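The case against opening the case

Posted May 13, 2018 by Gert Matlala

Every spring the same advice comes around. Don't throw out that old office desktop, upgrade it. Buy a better processor from somebody who strips retired machines, drop it in, add memory, and enjoy another few years. The people who say this are usually people who like taking computers apart, and I'd ask you to keep that in mind while they talk.

I run the help desk for a small accounting office, 36 desks, and last September I let myself be talked into it. A reseller called Fesix had a pitch: secondhand chips, faster than ours, same socket, swap them over a weekend. Their sheet said "minimal downtime." I have yet to meet the downtime that described itself any other way.

My complaint begins with the word "drop." You do not drop a processor into anything. On these boards the pins are in the socket, hundreds of them, each thinner than a hair and bent at a slight angle on purpose. The chip goes in flat and one way around. If a corner touches down first, or a sleeve catches the field while the cover is open, you own a board with a bad memory channel, or a board that won't start, and you may spend an evening blaming the power supply before you think to look with a magnifying glass.

Then there is the lever. It takes more force than feels decent. The first time you push it down you will be sure you are breaking something, and the guides all tell you cheerfully that this is normal. Fine, but it is also what breaking something feels like, and the guides skip over how a beginner is meant to tell the two apart.

The savings bother me more. Winach, the shop we ended up using after Fesix stopped answering, charged us $523 for parts and paste on the first batch of 4 machines. Nobody on the pro-upgrade side counts the hours. Mine came to 5 for that batch, and that was with the board maker's list of supported chips printed out beside me. One of the chips wasn't on it. The seller said it would "probably" work. It went back in the mail.

My colleague Mahlangu thinks I am being a grouch. His view is that a heavy steel desktop with a good board in it is better made than what we'd replace it with, and he may be right about the steel. He also says that anybody who can change a faucet washer can change a processor. I have seen his faucet.

What would change my mind? A price that includes labor. A seller who tests the chip in the same model of machine before shipping it. And some frankness that for most slow office computers the cure is a solid-state drive, two screws and a cable, with the processor left exactly where the factory put it.
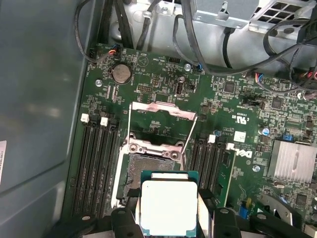
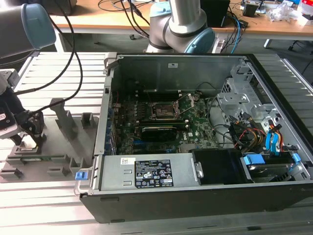
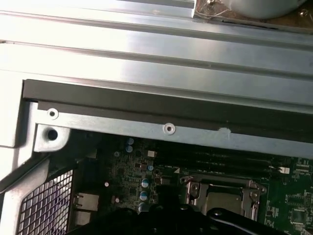
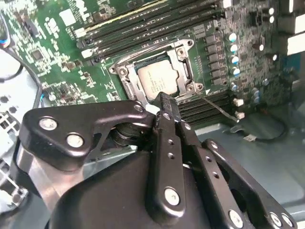
Desktop internals, with the green motherboard in view in all four.

Filed under: Opinion / Repair and Reuse

Letters on this column can go to the Diltham office. Please say which model you upgraded and how long it took you, lunch included.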